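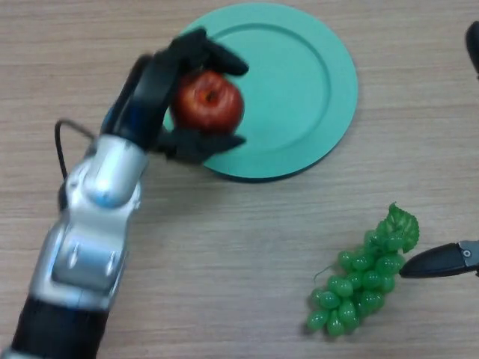
Gathering Examples for a Two-Armed Table Task
Project report by Rima Atallah and Elīna Lepik
08/10/2020

1. What we set out to do

When we joined the Kakik project in September we both imagined we would spend our time on the learning side (that was the part we had read up on!), and we were rather surprised at how much of the work lay in collecting good examples for it to learn from. Our task was fruit and a plate: one arm picks up a piece of fruit and puts it on the plate, and the other arm sees to whatever is left on the table.

2. How we collected

One of us drove the arms and the other laid the table, swapping over every 100 runs so that neither of us got too tired or too set in our ways. We recorded 1780 runs in all. Elīna drives slowly and carefully, Rima goes at things a good deal faster, and our supervisor was pleased to have both styles in the set, though we did argue over whose were better.

Grapes were much harder than apples. An apple gives the fingers something round and firm to close on, whereas a bunch can be taken from so many sides that we kept changing our minds halfway, and those dithering runs are no use to anybody. After the first 300 we agreed to choose our grip before moving at all, and the recordings became a lot cleaner.

3. What we threw away

We watched every run back in Evow, our viewing program, and removed 67 of them. Most were dropped fruit, and a few were runs where the two arms had got in each other's way over the plate. We kept the ones where a grip slipped and was put right, as we would like the system to see a recovery now and then.

4. Still to do

The labels for the second arm need checking, and we would love to try a deeper dish.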